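The Rules on the Wall at Nostidis

I went in expecting to write about arms and motors. I came out wanting to talk about a sheet of paper, because the one taped up by the door at Nostidis is the best thing I've read in months. It has eight rules on it, and Asabe Shehu wrote most of them (in pen, with a lot of crossing out!). 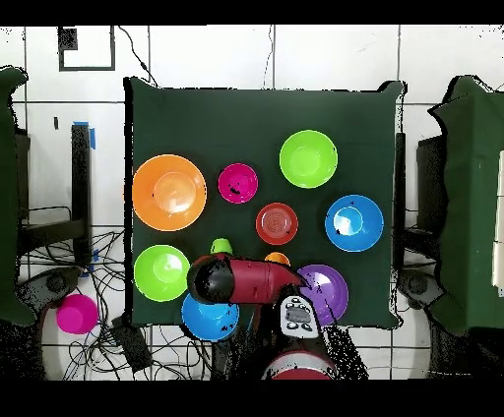 Rule one is that you say "moving" out loud before the arm does. Every time, even if you're alone. I felt silly doing it and then after ten minutes I couldn't stop. Rule two is hands off the table until the arm is parked, and Onyekachi Tamuno will send you out for a coffee if you forget.

The one people argue over is rule five: a messy run gets saved like any other. Bowls tipped over, cups on their sides, all of it goes in the log.

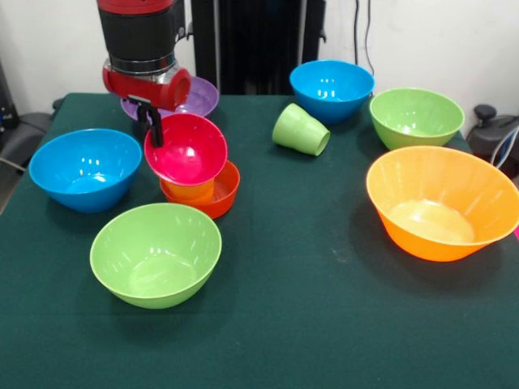
Asabe got that one from her days at Muslow, where a batch of 900 runs had to be thrown out after someone quietly deleted the ugly ones. "You can't write a safe speed limit from your best afternoon," she told me, and I've been repeating it to everyone I know.

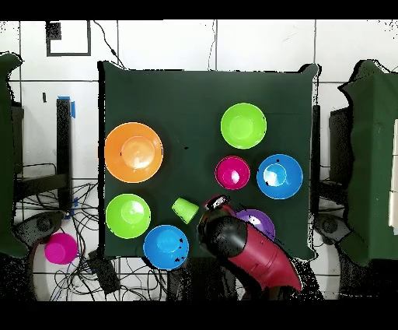
Bowls, a cup and a gripper on the green cloth at Nostidis.

Rule eight is my favorite. Anyone can call a stop, visitors included, and you don't have to say why. I used mine once, and Tanko Obi just wrote down the time and went on with his sandwich.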